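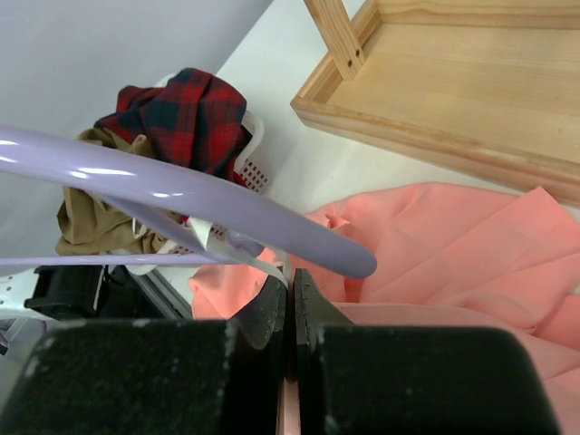

Kulkarni
Stock and laundering, Horkthorpe store

Subject: Re: [wardrobe-stores] Hanger profile and ribbon loops

Replying to the earlier message in line, and copying the whole list as the same points came up in March under a different subject.

> We are about to re-hang the day wear at Barkley and have the
> chance to replace the hangers in one go. At present it is a
> mixture of wire, thin moulded plastic and whatever the
> garments arrived on. Does anyone have a view on thick tubular
> plastic against flat wood?

Thick tubular plastic for anything light, wood for coats. The radius of the arm matters more than the material. Wire gives a ridge in the shoulder of a knit overnight, and thin moulded plastic does the same over a week or so. A thick round arm spreads the load and leaves no visible line on cotton or viscose. The lavender ones at Horkthorpe are this type, with a rounded tip to the arm and a thinner bar across the bottom. We use the bar for folded trousers and skirts of light cloth only. A heavy wool skirt will bow it.

The drawback is that the surface is glossy. Anything with a wide neck or a slippery lining migrates towards one end and then leaves. Wood is better in this respect, particularly unvarnished, but unvarnished wood will mark pale cloth if it goes on the rail damp.

> Second question. The previous storekeeper cut the ribbon
> loops out of everything. Half our dresses now slide off. Is it
> worth sewing new loops in, and if so where?

Yes, for anything with a wide neck, thin straps or a heavy skirt. No for shirts and ordinary blouses.

Method used here:

Flat ribbon or woven tape, not round cord. Cord rolls, and it presses into the cloth when garments are packed close on the rail. We use white throughout as it can be found quickly inside a dark garment. If the garment is sheer, match the colour instead.

Fix at the side seam of the bodice, at or just under the waist seam, catching the seam allowance only. Loops at the armhole hold the garment on the hanger but do nothing for the weight of the skirt.

Length is set with the garment on the hanger it will live on. The loop should go taut slightly before the shoulder seam does. If it is longer than that it is decorative.

Both ends into the same stitching, with a bar tack by machine or 5 stitches over by hand. A single row of running stitch will not survive the laundry.

Tuck the loops inside before the garment goes out. Performers cut them off if they show, which is probably how yours went.

> Third, how are others sorting between the wash and the rail?
> We lose track of what has been checked.

One perforated plastic basket per stage, and no garment in two stages at once. Flannel and other brushed cotton stays in its basket until the light items have been hung. It sheds, and the lint shows on plain pale fabric. A dark check shirt left on top of a salmon piece means going over the salmon piece with a roller afterwards. Solid-sided tubs are cheaper but hold moisture at the bottom, so we gave them up.

The order for plain fabric is: shake out, lay flat, find the loops, hang, button or zip, then smooth downwards from the shoulder. Finding the loops before hanging saves having to reach up inside. If they have twisted, run the tape between finger and thumb to the seam. Do not iron them separately.

For tracking, a safety pin with a card tag on the left loop means checked. A pin with no tag means repair. This is crude but it can be read from the end of the rail.

> Last, spacing. Our rails are full.

We allow 14 light garments between dividers and 9 if they have full skirts. Above that the outer layers crease and the loops of one garment catch on the hanger of the next. Coats go on their own rail.

Sources: the tubular hangers came from Cutitz, who will sell part boxes if asked. Check the hook before ordering a quantity. They list 2 versions and the fixed one does not suit a rail set close to a wall. I have not tried their clip hangers and would be interested to hear from any store that has, particularly on whether the clips mark velvet.

Kulkarni
Horkthorpe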